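Match result not updating league table – fixture 156
Nanero League Manager, support log

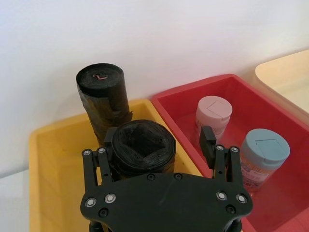
Summary
Reported by: Loubna Erraji, fixtures secretary, Kerkberg
Opened: June 2, 2020
Product area: Results and standings
Priority: Normal, raised to High after second report
Status: Resolved, one item carried over

Problem as reported
The score for fixture 156 (Kerkberg Women v Sison Women, 3–1) was entered and confirmed by both clubs. The match page shows the correct score. The league table still shows both teams with one fewer match played, and Kerkberg on 19 points where it should be 22. Signing out and back in makes no difference. Same result on a phone and on a desktop browser.

The table on the public site and the table inside the admin area are identical, so both are wrong in the same way.

Steps to reproduce
1. Open Women's Division Two, season 2019–20.
2. Open fixture 156. Status reads Confirmed.
3. Go to Standings. Kerkberg: played 9, points 19. Sison: played 9, points 14.
4. Count the confirmed results by hand. Kerkberg: 10. Sison: 10.

Reproduced by support on the first attempt.

Log

09:12 – Support
Ticket received. Asked the reporter whether the fixture had been moved or postponed at any point, and whether either team was renamed during the season.

09:40 – L. Erraji
It was postponed once. The original date was in February and the pitch was waterlogged. We played it later the same month, before the season was suspended, but the paper result card only reached me last week. No renames on our side. Sison changed their short name at the start of the season, before any matches were played.

10:05 – Support
Ran a manual rebuild of the standings for Division Two. The job finished without errors. Table unchanged.

10:20 – Support
Checked the fixture record. Score is stored correctly, home 3, away 1. Confirmed by both clubs. Round number is blank. All other fixtures in the division have a round number between 1 and 14.

10:31 – Support
Compared with fixture 145, also postponed and replayed. Fixture 145 has a round number (8) and counts in the table. Difference between the two: 145 was moved using Reschedule. 156 was moved by deleting the date and adding a new one from the Edit screen.

10:50 – L. Erraji
I used Edit because Reschedule would not take a date without a kickoff time, and we did not have one yet. I did the same for one match in the men's division. That one has not been played.

11:15 – Support
Confirmed on a test league. Clearing the date on the Edit screen also clears the round number. Saving a new date does not restore it. The standings job reads fixtures by round, so a fixture with no round is skipped and no error is written. Passed to development.

11:48 – Support
Workaround sent to the reporter:
1. Open fixture 156 and choose Edit.
2. Set Round to 9.
3. Save. Do not touch the date or time fields.
4. Go to Standings and choose Rebuild.
5. Reload the page.

12:10 – L. Erraji
Done. Kerkberg now shows played 10, points 22. Sison shows played 10, points 14. Goal difference is still wrong for both. It should be +11 for us and it says +9. Sison should be +1 and it says +3.

12:26 – Support
Goal difference is cached separately from points and refreshes overnight. Forced a refresh from our side. Please reload and check again.

12:34 – L. Erraji
+11 and +1. Correct now. The top scorers page is still missing the three goals from that match, though. Two for our number 9 and one for our captain.

13:30 – Support
Scorers are attached to the lineup and not to the score. The lineup for 156 is still saved against the old date. Moved it to the current record. All three Kerkberg goals and the Sison goal now appear on the scorers page.

14:05 – Second report, Clenness
Clenness reports the same fault in Men's Division One. One missing result, fixture moved from the Edit screen, round number blank. Workaround applied, table correct after rebuild and refresh. Linked to this ticket. Priority changed to High.

15:20 – Development
Cause found. The Edit screen sends an empty round whenever the date is empty, a leftover from when rounds were worked out from the calendar. Fix: keep the existing round if the date is cleared. The standings job will also write a warning if it finds a confirmed fixture with no round.

15:45 – Support
Ran a check for confirmed fixtures with a blank round across all hosted leagues. The query is limited to 1,000 rows per run, so two runs were needed to cover the 2,000 fixtures edited this season. No further cases beyond the two already linked. Unplayed fixtures were not included in this check.

16:10 – L. Erraji
What about the men's match I mentioned? If the season does not restart it will not matter, but I would like it to be right for the archive.

16:22 – Support
Found it. Round was blank, now set to 11. Leave the date empty for now. With the fix in place, clearing or adding a date will no longer change the round.

16:40 – Development
Fix is live. Tested on the test league with an empty date, a new date, and a date with no kickoff time. Round kept in all three cases.

Resolution
Standings, goal difference and scorers are correct for fixture 156. The Edit screen no longer clears the round number. Leagues that set the round by hand as a workaround do not need to undo anything.

If a confirmed result is missing from your table
Check the Round field on the fixture first. If it is blank, fill it in, save, and rebuild the standings. If the points are right but goal difference is not, wait for the overnight refresh or ask support to force one. If scorers are missing, send us the fixture number – lineups can only be moved by support at present.

Carried over
Reschedule still requires a kickoff time. Request logged to accept a date with the time marked as to be confirmed. No release date set. L. Erraji added as a follower on the request.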